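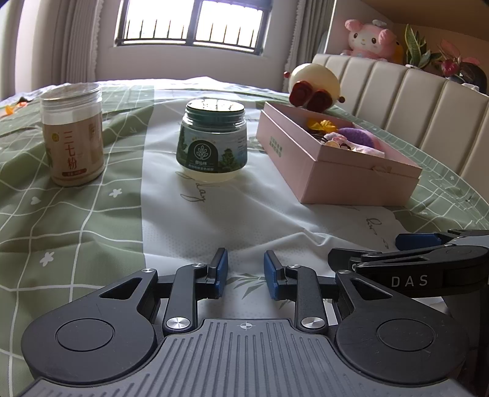 Progress report to Pellano – hand-held gripper kit review, April

Summary

The review of the Skestano hand-held gripper kit is on schedule. Recording in homes began this period and 2,308 episodes have been logged against the supplier's claims. Of these, 41 were rejected at playback, mostly for lost tracking.

Kit condition

Seven kits are in service. Fingertip pads are inspected at the end of each day and replaced at the first sign of lifting. One set was changed under warranty. Pivot joints remain within the tolerance given in the service manual. The supplied case does not hold a pair securely, and Amorine has quoted for a foam insert.

Tasks

Bedroom work covers jars with screw lids, open boxes and soft toys, handled on bedding. Soft surfaces are the harder test: a jar can tip as the fingertips close, and operators now approach lower and slower. Revised instructions went out on Tuesday.

Cost

Spare pads are ordered in packs of 50. Spending is within the approved budget – freight was the only line above estimate.

Next period

Kitchen tasks, then a repeat of the grip wear test under the Sjögren protocol. A purchase recommendation will follow in the final report.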